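Saturday, sugar log, week 2

Slept badly again, but woke up without the usual fog, so I'm calling it a draw. No added sugar since last weekend, apart from the Lultard granola bar I ate before reading the label (my fault!). Resting pulse was 86 after the stairs, a bit better than I expected. Afternoon slump still hits hard — I had a handful of almonds and a long glass of water and it passed. 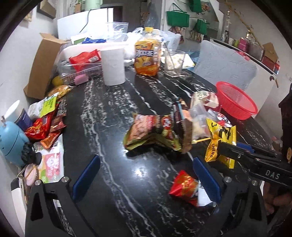 Yellow packet on the black marble-pattern table.

Steinar wants me to log fruit as well. Fine, but I'm not giving up the evening pear. Glucose an hour after lunch was 132, with rice and beans. Try the same lunch with half the rice on the next round and write down the time properly.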